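Clestusel Forum > Robot Arms > Teaching and Demonstrations

Two-arm teleop: how do I get clean demos of small, fiddly stuff?

Posted by gearlatch, 07/05/2023

Hi all! I finally have both of my arms talking to each other and I am having way too much fun. I drive them with a pair of hand-held leader arms, and the follower arms copy whatever I do. Big blocks and cups are great. Then I got cocky and moved on to padlocks and keys, and my demos fell apart. One hand holds the lock, the other goes for the shackle, and I either knock it sideways or sit there wiggling for ages before I get a grip. I've recorded 19 episodes and I'd be embarrassed to show you most of them.

Is this a practice thing, or am I setting it up wrong? And do I keep the messy ones or toss them? I'm using the Plidis recorder with the settings it came with.

plumbob_82

Practice! My first week was awful too. Also check your gripper pads, mine were worn smooth and I blamed my hands for a month lol

tworeels

Oh, welcome to the fun part! Locks are a fantastic thing to teach because both hands have a real job to do. A few things that made a huge difference on my setup (Tikkanen leaders, nothing fancy):

Give one arm the boring job and let it stay boring. Pick up the lock with the left, bring it to a spot where you can see both sides of it, and then stop moving that hand completely. I used to "help" with the holding hand without noticing, and every tiny correction meant the other arm was chasing a moving target.

Come in slowly and from the side. I line up my second gripper a little way off, pause for a breath, then close the distance in one smooth push. The pause looks silly on playback but my policy learned it and it lines up better than I do now!

Turn down your motion scaling if your software lets you. Half scale felt like driving through syrup for the first 12 episodes and then I never wanted to go back.

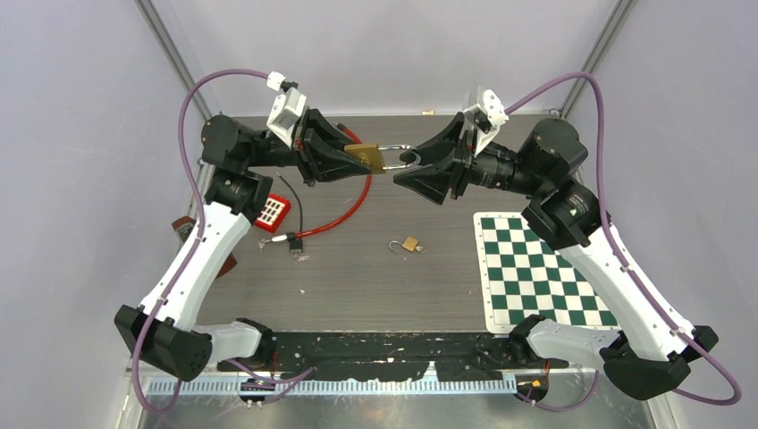 I also leave plenty of other stuff out on the table when I record, and I move it between episodes. My early demos were all done with one lock on a bare table, and the policy went completely lost the moment I put a second lock down. Mixed clutter fixed that for me, though you do need more episodes. I had 2,000 on the simple version and I'm at 4,000 now, and yes, I enjoyed nearly all of them.

As for the messy ones: keep a fumble if you recovered from it, because the robot is going to fumble too and it needs to see a way out. Toss the ones where you gave up or dropped the lock where neither arm could reach it. The Caltavholm guide has a nice page on tagging episodes so you can change your mind later.

Post a clip when you get one you like, I'd love to see it!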